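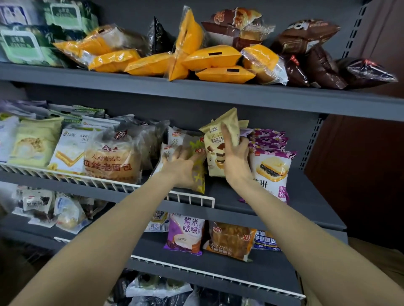
Restocking a bread shelf, Hanan Atallah told us in the first round of interviews, takes less time than putting it back in order after customers have been through it. Her view was shared by most of the staff who took part, and it shaped the coding scheme used in this section.

Figure 3. Packaged bread and pastries being rearranged by hand on the second shelf of a dark gray metal unit. A wire basket holds the products at left; the cream-colored bag is labeled 慕斯面包 (mousse bread).

4.2 Facing and regrouping

We coded 3,961 hand contacts with packaged goods across four stores in the Dustlow study. Of these, 2,202 were classed as facing, meaning that a package already on the shelf was turned, straightened or stood upright so that its printed front could be read. The remainder were divided between regrouping, in which like products were brought together, and removal.

Soft packaging accounts for much of the effort. A filled bag has no flat base, and it depends on its neighbors or on the shelf for support. Baskets of the kind shown in Figure 3 provide a fixed side to lean against, but they also narrow the space for the hands. Small pouches kept in a pile were seldom faced one by one. Staff at the Tiva store treated such piles as a single unit and coded labels were adjusted to match (see Appendix B).

Contacts shorter than 200 milliseconds were excluded. Differences between stores are reported in Section 4.3.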